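# About us

Hello, and welcome to Elilard! I'm Ákos Orbán, and I started this little automation workshop with one arm, one bench and a very patient landlord.
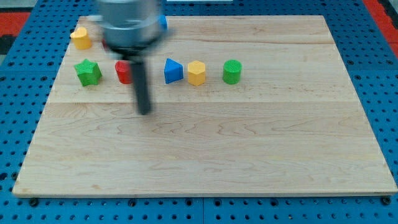

*The arm at work over the coloured blocks at our April open day.*

There are 16 of us now, and most of our week goes on building pick-and-place cells for small factories (Lombardi, the biscuit people, were our first proper customer and still ring me on my mobile). But the bit I look forward to most is the open day. We had 300 visitors in April, which is a lot of coats for 15 hooks!

We always keep the block table going — stars, cylinders, triangles, that sort of thing — and it draws a bigger crowd than anything we sell. Children shout out which shape they want next. Their grandparents ask me what happens if you bump the table. Do come and ask, I love that one.

Upstairs you'll find Pokix, our planning software, and whoever wrote the latest bit of it will happily talk your ear off. Wukton, our training room, is open too, with three benches where you can have a go at teaching an arm a simple move yourself.

Can't wait for the next one? School groups and small firms can visit on a Wednesday from 3 o'clock. Drop us a line first so I can get the biscuits in — Lombardi's, obviously.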